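Rudum Refurbishment Program – Progress Report, Second Quarter

Work under the grant continued on intake, testing and distribution of donated desktop computers to households in the Chambi district. Intake for the quarter was 700 units, mostly office machines retired by Prodetti. Cumulative intake stands at 2,654.

Data erasure is complete for all units received before March. Drives that failed the erasure check were removed and sent for shredding, and the certificates are filed with the asset register. The backlog at the testing stage has moved from storage to memory. Many of the Prodetti machines arrived with a single module installed, which falls short of the minimum specification in the grant agreement.

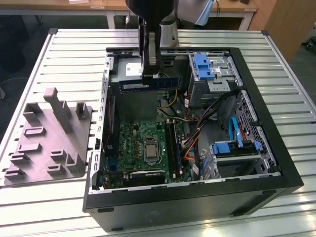 Lleucu Gough commented on the draft of this section that the minimum should stay where it is, as families returned the lower-memory machines in the first quarter and the cost of a second collection exceeded the cost of the part. The specification is therefore unchanged. Memory is now ordered in lots of 100 from Nusik, with delivery on the standard account terms.

Distribution ran behind plan. Two pickup sessions were held instead of three – the Sunday session was dropped when the hall was unavailable – and the remaining allocations carry over to next quarter. Warranty returns were handled at the main site. The most frequent fault was a dead clock battery, now replaced on every unit at intake. 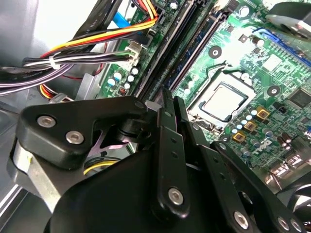

Will the carryover require additional funds? The extra session will be paid for from the unspent transport line, and no change to the total award is requested.

Spending on parts is within budget. The revised pickup schedule will be sent separately once the hall booking is confirmed.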